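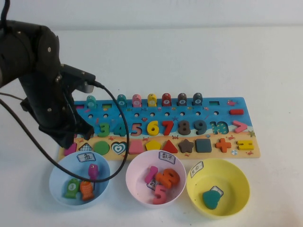 Where the Sea Stops

Every coastal map carries a line between water and land. Getting two surveys to agree on it is a long-running problem of measurement, and an expensive one.

The tide house at Kerkine is a stone box at the end of the harbor wall, with a locked door and a vertical pipe running through the floor. The pipe is open to the sea at the bottom through a small hole. Water inside it rises and falls with the tide, while the narrow inlet filters out most of the waves. A float used to ride on that water, connected by a wire to a pen, and the pen drew a curve on a paper drum. The earliest surviving curve dates from 1859. A radar sensor does the work today, but the pipe is still there and so is the brass staff against which every instrument has been checked.

From this pipe, by a chain of arithmetic and leveling, comes the blue edge on every map of the district. Property limits, flood permits, dredging contracts and the sale of moorings depend on it. Few of the people who rely on the line know how it was fixed, and a surprising number assume it was traced from the air.

Tracing it from the air is possible, and for some purposes it is good enough. An aerial photograph records the wet edge at one moment. On a steep rock shore, that edge may sit within a yard or two of where it will be six hours later. On a shallow beach it may move the length of a football field. A photograph taken at three in the afternoon and one taken at nine the same evening show two different countries, and neither edge has any standing until it is tied to a height.

A height needs a zero. Mapmakers call this a datum, and most coasts have several in use at once. Land surveyors usually work from a national vertical datum, a reference surface carried inland by leveling or satellite. Engineers in harbors tend to keep a local zero that matches a mark on a quay. Nautical charts take their depths from a low-water datum, so that a sailor will normally find at least as much water as the chart promises. The shoreline on the same chart may be drawn at a high-water datum, so that whatever is shown as land is normally dry. The low line and the high line are both correct. The strip between them belongs to both or to neither, depending on which office is asked.

Where the law draws the boundary of private land also varies. Many jurisdictions use mean high water, the average height of the high tides over a fixed period. Others stop at mean low water. A few refer to the line of vegetation, or to the highest reach of winter waves, which are features of the beach and have no direct relation to a tide gauge at all.

The averaging period matters more than it may seem. Tides are driven mainly by the moon and the sun, and the tilt of the moon's orbit cycles over 18.6 years. The cycle changes the size of the daily tides by a small but measurable amount. An average taken over a single year will therefore carry a bias that depends on the year. The usual remedy is a 19-year run of readings, long enough to cover the whole cycle and an even number of seasons.

Nineteen years of readings is a lot to ask of a pipe in a harbor wall. Gauges clog. Clocks drift. At Kerkine the record has one gap where the inlet filled with silt and another where the staff was moved during repairs and put back at a different height. The move was noted on the back of a leveling sheet, number 2583, and overlooked when the sheets were copied. The error was found decades later, when a new line of levels from inland refused to close. Correcting it shifted the official mean high water mark down by less than the width of a hand. On the flats east of the town, where the ground falls one foot in every 100, that was enough to redraw the edge of several lots.
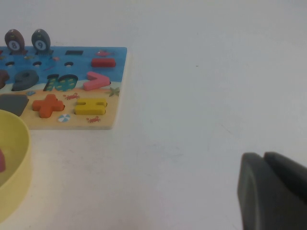 Slope does most of the damage in any shoreline dispute. The horizontal position of a tidal line is found by intersecting a level surface with the ground, and on a gentle beach a small vertical error becomes a large horizontal one. At a slope of 1 in 100, an inch of height is more than eight feet of beach. The result is also never straight. Low ridges, runnels and old channels push the contour in and out, and the surveyor has to decide how many of those bends deserve to be kept. A child's wooden seaside puzzle settles the matter in a single wavy boundary, bright blue for the water and sandy tan for the beach, and most printed maps do something very close to that. The convention is so familiar that readers take the change of color as an observed fact. On a survey plan it should be read as a calculated contour, with a date and a tolerance.

How many bends to keep is a question of scale. A coast measured with a long ruler is shorter than the same coast measured with a short one, and there is no ruler length at which the answer settles down. Statistics on length of shoreline are of little use unless the measuring interval is given with them. For a boundary the difficulty is more practical. Keep every bend and the plan has thousands of vertices, most of which will be wrong after the next storm. Keep too few, and the line cuts across wet ground in some places and dry ground in others.

The recent resurvey of Skenel, a low barrier island a few miles down the coast from Kerkine, shows how the work is now divided. The contract went to Després, a survey firm with a background in river mapping. The firm flew airborne laser scanning over the island on a falling tide in April, timed so that the lowest part of the beach would be exposed at midday. Laser pulses return a cloud of height points, which are filtered to remove birds, grass and spray, then fitted to a ground surface. Crews on foot measured check lines across the beach with satellite receivers during the same hours. Where the two methods disagreed by more than the contract allowed, the laser strip was rejected and flown again.

Most of the rejected strips were on the landward side, in salt marsh. Laser pulses often fail to reach the ground through dense marsh grass, and the fitted surface comes out too high. A high surface moves the tidal line seaward and hands the landowner extra ground. The usual correction is to lower the surface by an amount that depends on the type of plant, worked out from the check lines. It is an inelegant step. It also has to be written up in full, as it is the first thing an opposing surveyor will look for.

Water levels for the job came from temporary gauges made by Firkuvska, which are pressure sensors in a sealed tube, clamped to a post below low water. A pressure sensor is cheap and easy to hide from vandals, but it weighs the air along with the water. A second sensor on shore records air pressure so that it can be subtracted. Water density must also be known. On the ocean side of Skenel it hardly changes. In the lagoon behind the island, fresh water arrives after rain, and a column of it weighs less than the same height of seawater. Left uncorrected, the sensor reports a level that is too low.

A few months of readings cannot replace 19 years. The standard approach is to run the temporary gauges alongside a long-established one, compare the high and low waters pair by pair, and carry the long-term average across. The method works when the two sites have similar tides. It works well between Kerkine and the ocean side of Skenel. In the lagoon, the tide has to squeeze through a narrow inlet, arrives late, and reaches a lower peak. Després ended up dividing the lagoon shore into zones, each with its own value for mean high water, with a sloping transition between neighbors.

One consequence is that mean high water on Skenel is a different height on either side of the same sand dune. This is physically correct and awkward to explain at a public hearing.

There remains the question of how long a line should be allowed to stand. Sea level at most gauges is rising, the land under some of them is sinking, and beaches move under both influences as well as by themselves. In many legal systems a boundary at the water follows slow change, so that gradual erosion takes land from the owner and gradual buildup adds to it. Sudden change, such as a channel cut overnight by a storm, generally leaves the boundary where it was. The distinction was made when few people could measure either kind. With repeat laser surveys, gradual erosion often resolves into a series of abrupt losses, one per storm, with partial recovery in between. Courts have not been quick to say what that does to the rule.

The Skenel plans carry a note in the lower margin giving the datum, the averaging period, the month of the flight and the expected horizontal error of the shoreline, which is stated separately for beach, marsh and rock. On the marsh side the error band is wider than several of the building lots. The lots are shown anyway, with their seaward edges drawn as dashed lines.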